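Hilia Community Help > Workspaces & Small Offices

Too many tube lights, corrugated ceiling, headaches by 3pm. Swap or leave alone?

Posted by vendwood_jen

Hi all, quick one, typing on my lunch. We took over a big open room for our repair and testing work in the spring, lots of desks, windows down one side, glass doors. Ceiling is those ridged panels painted white with a beam across, and hanging under it are long fluorescent fixtures. Plus a few round and recessed ones somebody added later. Two people get headaches in the afternoon. Desks on the far side of the shelving say it's too dark, desks near the windows say too bright. Can't please anyone.

Landlord says we can change tubes but no new wiring without him signing off. Lease review is in September so I don't want to sink a ton into this.
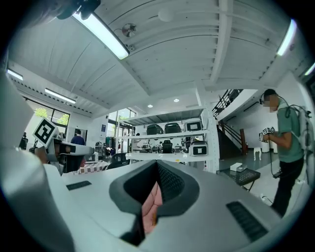 Budget is 500 total, maybe a little more if I beg. I was going to just order LED tubes in bulk and be done. Is that dumb? Also do the shelves matter, I could move them, they're only holding spare seats and some equipment. Ceiling is too high for our step ladder so whoever goes up has to do it all in one go.

Séverine Carré

Not dumb but don't order yet. Look at the ends of the fixtures first, the ballast type decides which LED tube you can use. Some tubes run off the old ballast (plug and play), some need the ballast bypassed, and that IS wiring so your landlord gets a say. Take one tube down, power off at the breaker, read the printing on it, write down length and pin type. Put it back.

Then do the free stuff:

Turn off the row closest to the windows till late afternoon. If they're all on one switch, skip this, obviously.
Turn the window desks so screens are side-on to the glass. Not facing it, not back to it.
Wipe the tubes and covers. Ours at Le Goff hadn't been touched in 7 years and the differnce was silly.

For color I'd go 4000K, everybody buys 6500K becuase it looks "bright" on the box and then it feels like a gas station. And don't mix. One color temp for the whole room.

About the shelves, open metal ones let a fair bit of light through as long as you don't fill them up. Keep the big stuff low. I wouldn't move them before you've tried the rest.

Rent a proper platform for the day, roughly 200 here, yours may differ. Don't stand on a desk.

dockside_ray

just get LEDs. did our whole shop, 55 tubes, one saturday, no regrets. old ones buzzed like crazy

vendwood_jen

Thanks both. Checked one this morning, says electronic ballast and T8 so I think plug and play is ok?? Will ask landlord anyway. Already rotated two desks, one person happy one person now complaining about the door.

indeo_mark

Plug and play is fine but look up the ballast model on the tube maker's compatability list, they don't all work together. Flicker is what you want to avoid. Old tubes on a bad ballast can flicker enough to cause headaches even if you don't notice it. Point your phone camera at each light, slow-mo if you have it, and look for bands rolling through. Not a perfect test but it finds the bad ones. Swap those first, see if your two people feel better, then spend the rest.

Old tubes have mercury in them btw, don't put them in the dumpster. Hardware store might take them, ask first.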